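How to Check an Artwork's Ownership History

Start with the object itself. Record the title, medium and dimensions, then copy every mark on the back: stamps, dealer labels, stock numbers, chalk notes. Copy numbers exactly as written, including spaces and slashes. A Montecinos gallery label reading 1,224 and one reading 1224 may point to different ledgers.

Next, build a timeline. Give each owner one line with name, city, start date, end date, how the work changed hands, and source. Leave gaps blank. Do not fill them with "private collection" unless a document uses that phrase.
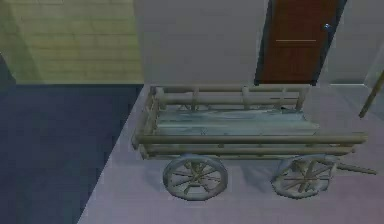 Compare the timeline with sale catalogs. Search by artist first, then by dimensions, allowing 2 cm either way, as frames were sometimes included in the measurement. Titles are unreliable. In the Codesmont file, lot 254 appeared under two titles in two sales, and Olga Henríquez matched them by a repaired tear listed in both condition notes.

Flag any change of owner between 1933 and 1945 for separate review. For each one, look for the seller's name, the price, the method of payment and any export paper. Missing payment records should be noted in the source column.

Send the timeline to a second reader with scans of all sources. Mark each line "confirmed", "likely" or "open". Keep earlier versions of the file, and add the reader's initials and the month to each new one.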